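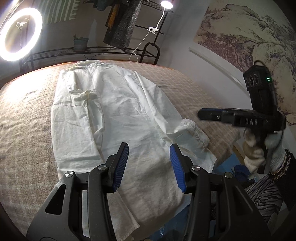

3. Demostración de doblado con pinzas de mano

Esta sección explica cómo preparar y dirigir la demostración de doblado de ropa en las jornadas de puertas abiertas de Clokunero. Corresponde a la revisión de agosto de 2023 y sustituye a la hoja suelta que se repartía en Verinstead. Para el registro de visitantes y la firma de autorizaciones, consulte la sección 2.

La demostración dura 20 minutos por grupo. El operador dobla primero una camisa con las dos pinzas y después un visitante repite el ejercicio con ayuda. En la sala Cabral se trabaja sobre la cama. En la sala 201 se usa la mesa larga y los pasos son los mismos, salvo que se indique otra cosa.

3.1 Material necesario

Pareja de pinzas de mano, izquierda y derecha
Módulos de cámara
Guantes finos de punto, de varias tallas
Camisa blanca de manga larga con botones
Camisa de repuesto
Manta o colcha para cubrir la superficie
Luz de anillo con trípode
Lámpara de pinza
Ordenador con el programa Vokska
Paño seco para las almohadillas y las lentes

Nota: las camisas de demostración se guardan en la bolsa marcada con el nombre de la sala. No las planche. El ejercicio se hace con la prenda arrugada, tal como sale de la bolsa.

3.2 Preparación de la sala

1. Estire la manta sobre el colchón y remétala por el lado del cabecero. En la sala 201, cubra la mesa con la manta y sujétela con las abrazaderas.

2. Retire de la superficie todo lo que no sea la camisa. La ropa que no se vaya a usar puede quedarse colgada en la estantería.

3. Coloque el trípode de la luz de anillo al otro lado de la cama, fuera del recorrido de los visitantes. Enciéndala antes de empezar la grabación y no cambie la intensidad entre un grupo y otro.

4. Fije la lámpara de pinza a la estantería y compruebe que el cable no cae sobre la zona de trabajo.

5. Baje la persiana si entra sol directo sobre la manta.

6. Marque con cinta en el suelo la línea de los visitantes. El operador necesita poder extender los dos brazos sin tocar a nadie.

Precaución: no deje cables ni telas en el suelo por el lado en el que se mueve el operador. Este mira la camisa durante todo el ejercicio y no ve dónde pisa.

3.3 Preparación de las pinzas

1. Abra y cierre cada pinza varias veces con la mano. El movimiento debe ser continuo. Si una articulación se atasca, aparte la pinza y pida otra en el almacén.

2. Revise las almohadillas azules. Las estrías tienen que estar limpias en toda su longitud. Pase el paño seco si hay pelusa.

3. Compruebe que los dedos cierran alineados. Con la pinza cerrada, las puntas deben coincidir.

4. Limpie las 3 lentes del módulo de cámara. No use alcohol ni papel de cocina.

5. Encienda el módulo y espere a que aparezca en Vokska con el estado «Listo». El piloto verde por sí solo no confirma que se esté grabando.

6. En Vokska, asigne cada pinza a su mano. Mueva la izquierda y verifique que responde la ventana izquierda. Repita con la derecha.

Nota: si las ventanas aparecen cambiadas, corríjalo en el programa. No intercambie las pinzas.

Precaución: no levante la pinza por el módulo de cámara ni introduzca los dedos en los huecos de los brazos articulados. Al cerrarse pueden pellizcar la piel.

3.4 Colocación de la camisa

1. Ponga la camisa sobre la manta con la espalda hacia arriba y el cuello hacia el fondo. El bajo queda del lado del operador.

2. Separe las mangas del cuerpo sin alisarlas del todo. Los grupos siguen mejor la explicación cuando hay algo que corregir.

3. Deje las arrugas del cuerpo como estén.

En la fotografía que abre la sección, la camisa tiene una manga doblada en diagonal sobre la parte alta de la espalda y la otra recogida a la derecha, con el puño arrugado en el borde. Es una posición válida para explicar el trabajo con mangas. También puede iniciarse el ejercicio con las dos mangas extendidas.

3.5 Desarrollo de la demostración

1. Póngase los guantes y súbase las mangas anchas, o sujételas bajo el puño del guante.

2. Presente las pinzas al grupo antes de acercarse a la camisa. Enseñe los dedos abiertos, las almohadillas y la cámara. Si un visitante pregunta por las letras DAS del cuerpo de la pinza, indíquele que la ficha del equipo está en la mesa de recepción.

3. Inicie la grabación en Vokska y diga en voz alta el nombre de la sala y el número del grupo.

4. Mantenga ambas pinzas abiertas sobre la camisa durante un momento, sin tocarla. Este tramo se utiliza después para situar el comienzo del ejercicio.

5. Tome la manga derecha por el puño con la pinza derecha. Apoye la izquierda en el costado de la camisa para que la tela no se desplace.

6. Lleve la manga hacia el centro de la espalda y suéltela abriendo los dedos del todo. Una apertura a medias arrastra la tela al retirar la pinza.

7. Repita con la manga izquierda. Si ya está doblada hacia dentro, limítese a corregir el ángulo.

8. Doble los costados hacia el centro, primero uno y luego el otro.

9. Tome el bajo con las dos pinzas a la vez y llévelo hacia el cuello. Si la tela cuelga por el borde de la cama, súbala antes a la manta.

10. Retire las pinzas hacia arriba y detenga la grabación.

Si la tela se escapa, vuelva a cogerla y siga. No pare la grabación por un agarre fallido ni ayude con los dedos. Explique al grupo lo ocurrido cuando haya terminado.

3.6 Turno del visitante

1. Deshaga el doblado y coloque otra vez la camisa según 3.4.

2. Entregue al visitante los guantes de su talla y luego las pinzas, una por una.

3. Déjele abrir y cerrar en el aire antes de tocar la tela. La mayoría aprieta demasiado al principio.

4. Pídale solo una manga. Si va bien y queda tiempo, puede seguir con la otra.

5. Quédese a su lado y dé las indicaciones de palabra.

Precaución: los menores participan con un adulto junto a la cama. No entregue las pinzas a personas que no hayan firmado la autorización, aunque la grabación esté detenida.

3.7 Problemas frecuentes

La pinza resbala sobre la tela.
Limpie las almohadillas. Si continúa, coja un pliegue más grueso o busque el puño.

La manta se mueve con la camisa.
Está agarrando las dos telas. Abra, suba un poco la pinza y vuelva a cerrar. Compruebe también que la manta sigue remetida.

La imagen sale demasiado clara sobre la camisa.
Baje la luz de anillo antes del grupo siguiente y anótelo en el parte.

Vokska pierde una de las cámaras.
Detenga la grabación, apague y encienda el módulo y repita el paso 5 de 3.3. Mientras tanto puede continuar la explicación sin grabar.

3.8 Cierre de la jornada

1. Apague los módulos y espere a que se apague el piloto.
2. Guarde las pinzas cerradas, con las almohadillas hacia dentro.
3. Copie las grabaciones en la carpeta de la sala. No cambie los nombres de los archivos.
4. Eche los guantes usados a la bolsa de lavado.
5. Rellene el parte y déjelo en recepción a nombre de Dean Cheetham, junto con la llave de la sala.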